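Ternik two-finger hand tool – kit page

I started the Ternik because I wanted a gripper I could hold like a flashlight, carry around the house and use to record demos for my arm at home. The ones I could buy were either too heavy or way over my budget. So I drew my own on the bench at Kirnholm, our shared workshop, and after a bunch of bad versions (the September one pinched my thumb every single time!) I'm happy enough with it to sell a few.

What you get

Two fingers, the handle with its trigger, a camera mount, one servo and a bag of 16 screws with 2 spares. The whole thing weighs 500 grams without the camera. You'll need your own camera and a small hex key.

The fingers

They're plain blocks with flat inner faces, and I kept them that way on purpose – flat faces are easy to pad, easy to sand and easy to swap. Mine are dark green, almost black. The small round holes are on the top face, so you can see them from the camera side while you work. I'd do your first tries over something pale and smooth, with the fingers open and nothing between them, and get used to the view before you go picking things up.
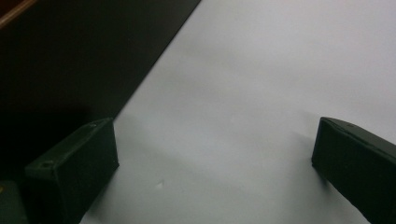
Price and shipping

The kit is 43 dollars plus postage. I pack them myself in the evenings, so give me a few days. If you already own a Bendine handle, write to me first and I'll sell you just the fingers.

Page updated December 2022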